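Home Scores Standings Teams Opinion
Search this site Enter keyword

Stop Handing the Batting Title to Part-Timers

By Dorota Wróbel
March 7, 2024 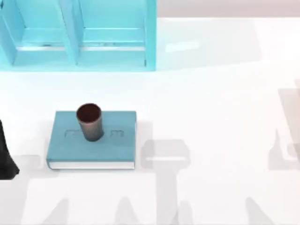 The Bralell League should raise its minimum for the batting title before the season opens in May. Last year a Villalba outfielder won it with 128 at-bats. The runner-up, Polico's shortstop, had more than twice that and lost by a single point. I would sort hitters the way you sort things into a light blue shelf with two compartments and a divider between them: full-time players on one side, everyone else on the other. The line has to stand somewhere, and the league has left it too low.

Villalba fans tell me their man earned it. He hit well, and I have no complaint about him. But he missed 20 games with a bad wrist and sat against most left-handers. The shortstop played hurt and took his 0-for-9 weekend in Mukuvow like everybody else.

Set the minimum at 149 at-bats. It is still a modest number, and any regular can reach it by midsummer.

Filed under: Opinion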